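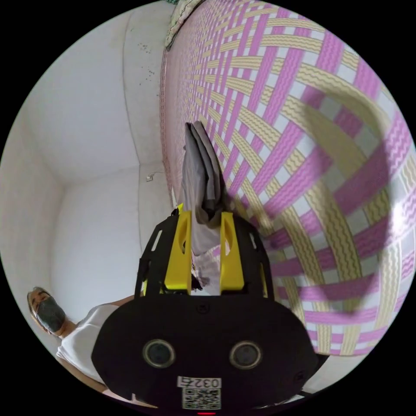 Folding printed tees on the bed: print in or print out?

Laltum_81
Posted June 28, 2025
I fold on the bed because the table is too narrow. The surface is a woven-pattern cover in pink and beige. Current method for tees with a chest print: lay flat, smooth from collar to hem, fold the sides to the center, then fold up twice from the hem. The finished stack is 8 inches wide, which fits the Lureck drawer with no slack.
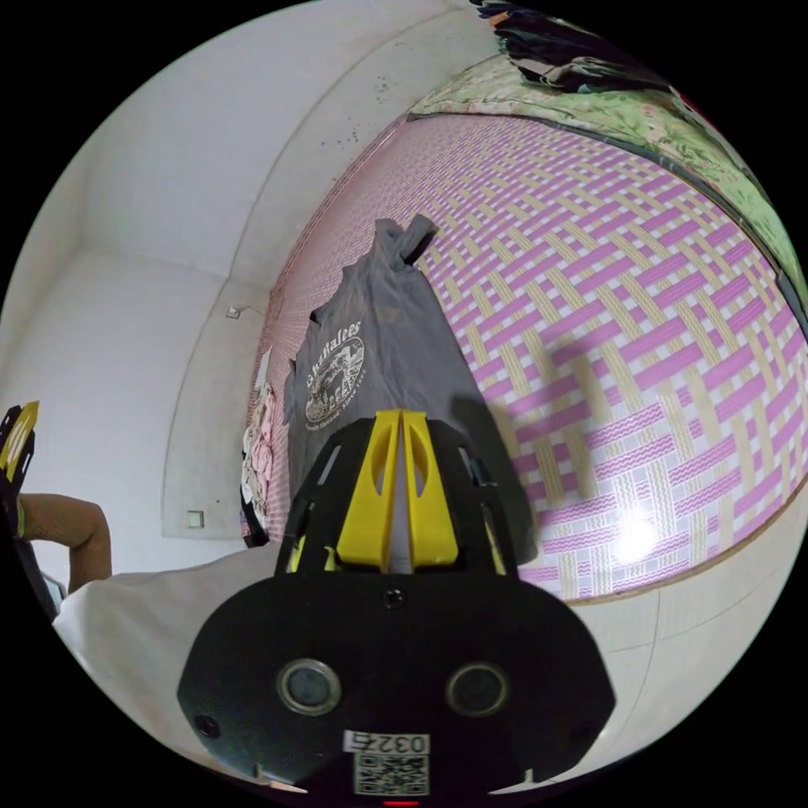 Dark gray tee, print side up, laid out flat.

Starting print side up puts the print inside the fold. Is there a case for starting face down?

golmont17
Face down. With the print inside, it presses against itself. I had two shirts stick together at the print in February after a warm wash. Fold print out and you can also read the stack from above.

ogola
Disagree. Print out means it rubs on the drawer every time you open it. The sticking came from folding too soon after the dryer. Let them cool first.

My own problem is the backlog. Dark garments get bunched up on one side of the bed and the light ones go against the wall,

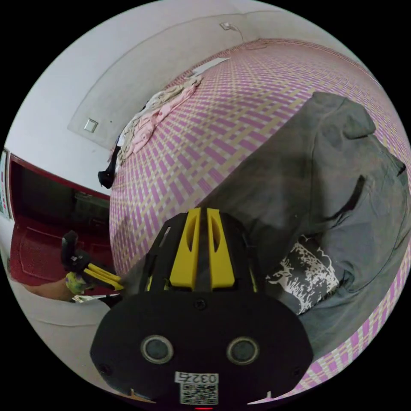 so I fold the darks first and leave the light pile until there is space. Seven minutes per load that way, against 17 when I took items at random.

golmont17
The drawer only rubs if it is overfilled. Mine isn't. 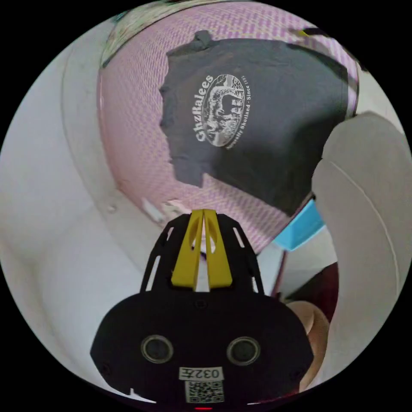

Laltum_81
Does a tee need to be refolded if it has sat crumpled overnight?

ogola
Shake it out, lay it flat and smooth it by hand first. If the creases stay, iron it inside out and then fold.

Laltum_81
Fine. I'll keep print in and wait for them to cool.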